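Bettwäsche bei 60 Grad verfärbt, noch zu retten?
Ruchti
Ich habe am Sonntag weiße Bettwäsche mit bunten Punkten bei 60 Grad gewaschen. Eine zweite, fast weiße Garnitur war mit in der Trommel und hat jetzt einen Rosastich. Muster wie auf dem ersten Bild:
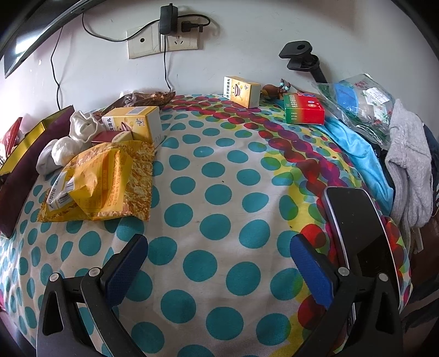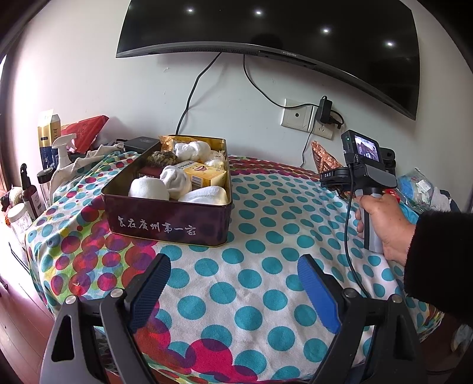
Getrocknet habe ich noch nichts. Bringt Entfärber etwas oder leiden die Farben?

Hodach
Nicht in den Trockner, sonst setzt sich die Farbe fest. Die rosa Garnitur sofort nochmal allein waschen, mit Vollwaschmittel (Pulver, kein flüssiges). Entfärber nur für das Weiße, der greift auch gewollte Farben an. Das Bunte künftig bei 40 Grad mit Colorwaschmittel.

Comia
Bei mir ging es nach dem zweiten Waschgang raus. Farbfangtücher nehmen, 7 Stück kosten nicht viel.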